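Firnden resets its stem-handling cell after cable wear

Provisari has completed a service and partial rebuild of the artificial flower cell at its Firnden site. The cell, a single arm working over a white table, was taken out of production in March when the camera and sensor signal began to drop during wrist rotation.

The fault was traced to the cable between the gripper and the lower arm. It had been clipped too close to the wrist and was flexing at one point on every pick. The log showed 1,267 picks between the last clean signal check and the first dropout. A replacement cable was fitted with a longer free loop, and the wrist was then turned through its full working range at low speed to check for snagging.

Povilas Koppel, who carried out the work, also replaced the gripper's finger pads and reset the closing force. The old setting had been chosen for bare wire stems and marked the softer plastic ones. Grip force is now set at 26 per cent of maximum, with a second, lower value stored for single leaf sprigs.

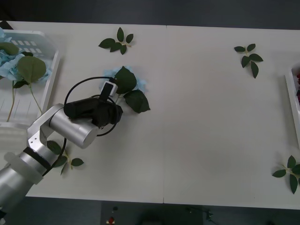 Planow Automation News | Issue 44 | Page 3

Test picks are made with blue hydrangeas from a slotted white basket at the left of the table. The fingers close on the stem, below the flower head, and the leaves are left free on either side. Loose leaf sprigs are laid out on the table as well, at different angles, so that the arm has to deal with more than one shape in a run. The table top is in two panels, and the height of each was measured separately before the arm was taught its positions again. A step at the seam had previously caused the fingers to touch down early on the right-hand panel.

The small white sensor module on top of the gripper was removed for cleaning and put back on its original mount. Its offset has to be measured again each time the screws are loosened. Koppel does this with a flat target plate fixed to the table, and the values are written to the cell's service sheet with the date and the tool number.

Maintenance intervals have been changed. The cable loop is to be inspected at the start of each shift, and the finger pads at the end of each week. Screws on the wrist bracket are to be checked with a torque driver whenever the gripper comes off. Spare pads and one made-up cable are now kept at the cell.

The same cable layout will be fitted to the cell at Dolan during its next planned stop.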